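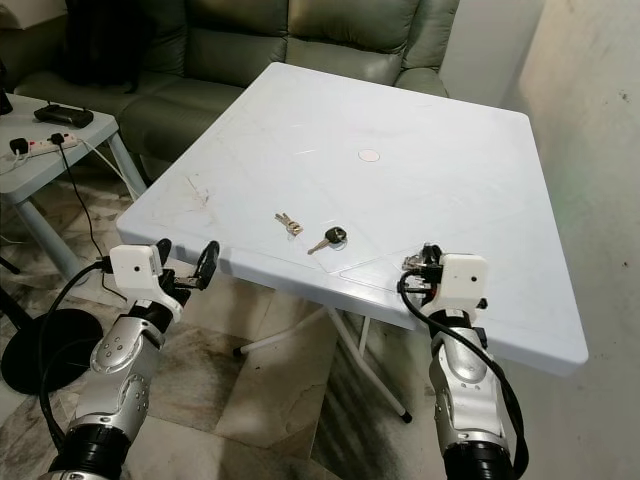

Figure 1. Key task, with both sets of keys near the front edge of the table.

Chores and Machines: What Can They Do Now?
Final report for the Technology and Work course, Ondwood College

1. What we wanted to find out

Our group started with a question that was too big. We wanted to know whether machines will take over chores, and our instructor told us to pick something we could check. We changed it to whether machines can do ordinary household and shop-floor chores now, without a person stepping in. By a chore we mean a job that most adults can do without training, such as putting dishes away, picking up small things, mopping, folding towels, checking shelves or moving boxes.

We also had to decide what "can do" means. A machine that does a job once on a good day is different from one you could leave alone in the kitchen while you go to work. We used three levels. "Can be left alone" means a person sets it up and walks away. "Needs a minder" means it does most of the work but a person has to be nearby. "Not yet" means the person would be faster doing it and would have to fix the result anyway.

The project covered household chores first and store chores second. The household part is longer in this report because we had more to look at.

2. Floors

Floors were the easiest chore to rate. Robot vacuums have been sold for years, and everyone in the group has lived with one or visited a home that had one. They work best when the floor is clear. Cords, socks and thin rugs are still a problem, so the person ends up doing a small chore (picking up) so that the machine can do the big one. Fans and lamps with round bases are less of a problem than cords, but we noticed the dirt stays in a ring around them.

We rated vacuuming as "can be left alone" if the floor is clear and "needs a minder" if it is not. Mopping got the lower rating in both cases. The pads have to be washed, and on most of the machines we read about the tank has to be filled and emptied by hand.

3. Picking up small things

We spent most of our time on this one. A table in a living room collects keys, receipts, coins, chargers and mail, and clearing it is a chore nobody in our group thinks of as hard. For a machine it is hard in several ways.

Keys are a good test. They are thin and they lie flat. A gripper with two fingers has to get its tips down to the surface of the table and close on something that is only a few millimeters high. If it stops too high it closes on air. If it goes too low it pushes into the table, and a light folding table can shift when it is pushed. Metal also shines, and shiny objects are harder for cameras to read than a block or a cup.

A bunch of keys is worse than one key. The keys slide over each other, so the shape changes when a finger touches it. A person feels this and adjusts without looking. A machine that works mainly from camera images has to notice it by sight, and the gripper is often blocking the view at that moment. A single car key with a thick plastic head is easier because there is something solid to hold.

There is also the matter of knowing what to do with the keys. A person in the house knows that the car key goes on the hook and the others go in the drawer. The machine has to be told, or shown many times. We discussed whether this should count as part of the chore. We decided it should. A table is not tidy if the things on it have just been moved to a different wrong place.

Two arms help with some jobs and not with others. For opening a bag, holding a box while something goes in, or folding cloth, the second arm is needed. For picking up a key the second arm mostly has to stay out of the way, and planning for that takes work too. The reach of fixed arms is another limit. Something at the far corner of a table can be out of reach even when the gripper would have no trouble with it.

We rated small pickup as "needs a minder" for solid objects on a clear surface and "not yet" for a real living room table with everything on it.

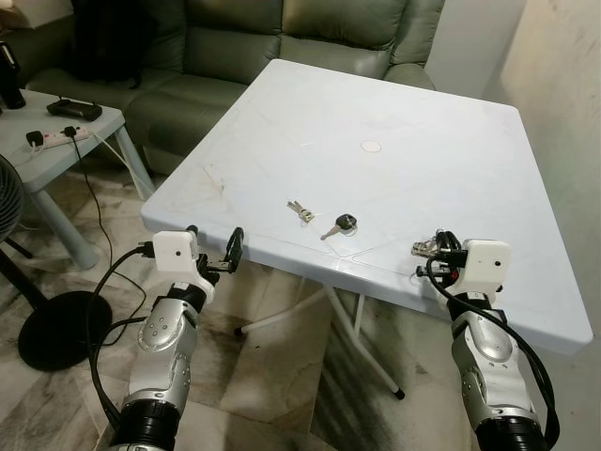 Why is a key harder for a machine to pick up than a cup?
A key is thin, flat and shiny, so the gripper has to come down almost to the tabletop and the camera has less to go on. A cup stands up, has sides to hold, and can be gripped a little high or a little low without dropping.

4. Laundry

We split laundry into parts because the answer is different for each one. Washing and drying have been done by machines for a long time, and people forget to count them. Sorting, loading, folding and putting away are the parts still done by hand.

For folding we looked at Skultow, a student build from an earlier year of this course. It is a flat board with hinged panels driven by motors. You lay a T-shirt on it, press a button, and the panels fold it. It works well on T-shirts of one size. On anything with a hood it makes a lump. It also leaves the slowest part, laying the shirt out flat, to the person. One member of our group timed herself folding by hand against the board and was faster, although her stacks were less even.

We rated folding as "not yet." We had some disagreement on this – one member thought "needs a minder" was fair for towels.

5. Shop-floor chores

For this part we visited Sayce, a grocery store near campus, where a shelf-checking machine from a small company called Kotier was on trial. It is a rolling post with cameras. It goes up and down the aisles before opening and makes a list of empty spots and price labels that don't match the system. It has no arms and does not put anything on the shelf.

The store let us look at the results from one morning. The machine had tried to read 500 shelf labels and had read 400 of them correctly. The rest were mostly bent, torn or behind a hanging sign. The shift lead said that this was still useful to her because she could send a clerk straight to the problem spots. She also said the clerk's job had not gotten any shorter, but it had changed. There was less walking and more fixing.

Stocking was all done by hand. Boxes have to be cut open, cans turned to face front, older milk moved forward, and a broken jar cleaned up when it happens. We watched a clerk stock pasta and she handled bags, boxes and a crushed carton in the same minute without slowing down.

The store also had a floor scrubber that could run on its own, but staff mostly drove it by hand. They said it stopped too often for carts left in the aisle.

We rated shelf checking as "can be left alone," floor scrubbing as "needs a minder" and stocking as "not yet."

6. What we noticed across both parts

Machines do well when the job is looking or rolling. They do less well when the job is touching things, and worst when the things are soft, thin, tangled or all different. This was the same at home and in the store.

The setting matters as much as the machine. Clear floors, flat labels and one object on a bare table all raise the rating. In most cases a person had made the setting easy first, and we think that work should be counted when people say a chore has been automated.

Speed was hard to compare. Videos online are often sped up and do not always say so, and we left out any we could not check.

7. Limits of this report

We only had 2 weeks for the visits and reading, and we saw one store. The ratings are our own opinions. We did not look at cooking, yard work or care of older people, and we did not compare prices. The Sayce results come from a single morning, so the number of labels read could be quite different on another day or after the signs are moved.

If another group picks this up, we suggest they choose one chore and repeat it many times with small changes, such as moving the keys closer together or farther from the edge. They should write down every time a person has to help. We started keeping that kind of log late and ours has gaps.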